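## 구의원이 상임위원장에서 물러나면 의원직도 같이 없어지나요?

**브루니코주민**

안녕하세요, 안난구로 이사 온 지 얼마 안 된 사람입니다. 우리 동네 구의원이 업무추진비 247만 원 때문에 말이 많더니 토요일 주민 모임에서 위원장 자리를 내놓겠다고 했어요. 그럼 의원도 그만두는 건지, 보궐선거를 또 하는 건지 궁금해서 여쭤봅니다. 모임에 거의 100명이 왔는데 다들 말이 달라서요.

**Bomura**

아이고, 헷갈리실 만해요. 위원장직과 의원직은 따로랍니다. 위원장만 내려놓으면 의원 신분은 그대로라 보궐선거도 없고, 위원장은 의회 안에서 새로 뽑아요. 의원직까지 그만두려면 사직서를 따로 내야 하고요. 저도 예전에 똑같은 걸 의회사무국에 전화해서 물어봤는데 참 친절하게 알려 주시더라고요. 한번 걸어 보세요!

**rarnero50**

어차피 다음 선거 때 또 나올걸요. 저는 기대 안 합니다. 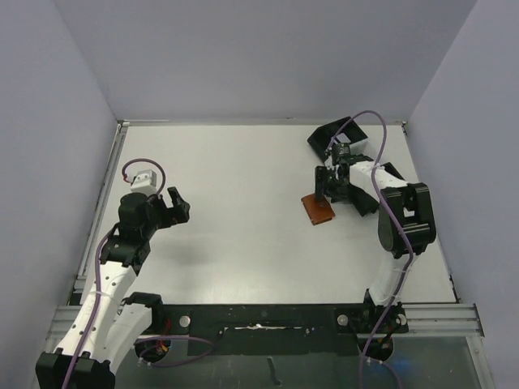
**브루니코주민**

그럼 새 위원장을 뽑는 회의는 주민도 가서 볼 수 있나요?

**Bomura**

본회의에서 뽑는다면 보통은 방청이 되니까, 의회 홈페이지에서 일정을 보시고 방청 신청 방법도 같이 확인해 보세요. 신분증 꼭 챙기시고요~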